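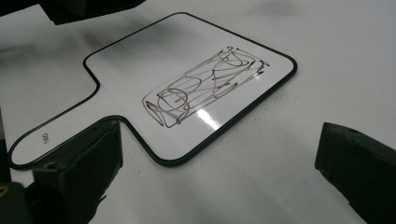

Configuring the Residual Ink Detector for Whiteboard Wiping Tasks

Nustel documentation, task tooling section
Last revised Apr 5, 2026

Purpose

This guide explains how to set up the residual ink detector in Nustel and connect it to a wiping controller. The detector reads the wrist camera stream, finds the writing surface of a handheld dry-erase board, and reports how much marker ink remains on it. The controller uses that report to choose the next stroke and to decide when the task is complete.

The guide is written for operators who have already calibrated the wrist camera and can replay a recorded episode. Those who have not should first complete the Fondusik calibration procedure.

Before You Begin

Confirm that the Burnari driver is running and that the wrist stream is visible in the Nustel viewer. Record a short episode with a marked board on the table and both gripper fingers in view. Use this episode for every step up to the live test, so that changes in the results can be traced to changes in the settings.

Step 1. Mask the gripper

Open the first frame of the episode and select Static Mask. Draw one region over each finger and a further region over any part of the gripper body that enters the view. Dark fingers have nearly the same pixel values as marker ink, and an unmasked fingertip will be counted as a stroke that can never be wiped away.

Fingers move as the gripper opens and closes. The mask must therefore be linked to the gripper width reading. Select Link to Width, step through the episode to the widest and narrowest positions, and adjust the regions at each. Nustel fills in the positions between them.

Step 2. Locate the board

Select Find Surface and set the shape to Paddle. A white board on a white table offers very little contrast between the two surfaces, and the default region method will usually merge them. Choose the Border method instead, which follows the black line printed just inside the edge of the board.

The Border method fits the outline in two parts, the panel and the handle, and divides them at the neck where the line curves inward. A finger may cover part of the line near the neck. The fit will still succeed if three of the four panel corners are visible. Set Minimum Corners to 3.

Check that the handle has been left out of the wiping area. Boards in the Bíró set carry a small printed number on the handle, such as 080, and the detector will treat it as ink if the handle is included. The number may be entered in the episode notes for reference.

Step 3. Flatten the panel

At a low camera angle, ink at the far end of the panel covers fewer pixels than the same amount of ink at the near end. Enable Flatten so that the panel is converted to a top view before any ink is measured. Inspect the result. Straight borders should appear straight, and the rounded corners should be similar in size.

Step 4. Handle glare

A glossy panel may reflect a bright spot directly over the drawing. Ink beneath the spot is washed out, and a simple threshold will report that part of the panel as clean. Enable Glare Hold. Pixels above the brightness limit are then marked Unknown, and they stay Unknown until a later view shows them without the reflection.

Soft gray reflections require a separate setting. Turn on Local Background, which compares each pixel with its neighbors and prevents broad shading from being read as ink. Thin, light strokes should remain in the ink map after this change. If they disappear, lower the Local Background strength one level and replay the episode.

Step 5. Set the stopping rule

The ink score is the number of flattened pixels marked as ink. In our reference episode, the score before wiping was 615, and it fell to 382 after 2 strokes. Scores from different camera positions should be compared only when Flatten is enabled.

Set the controller to stop when the score is below the chosen limit and no Unknown pixels remain. If Unknown pixels are still present, the controller requests a new viewpoint before it plans another stroke.

Step 6. Run the live test

Start with motion disabled and confirm that the ink map stays steady while the arm is still. Enable motion at reduced speed and allow a single stroke. If the outline shifts during contact, stop the run and return to Step 2.

Save the configuration under the name of the board set. Camera mounts that have been removed or adjusted require a new mask before the saved configuration is used again.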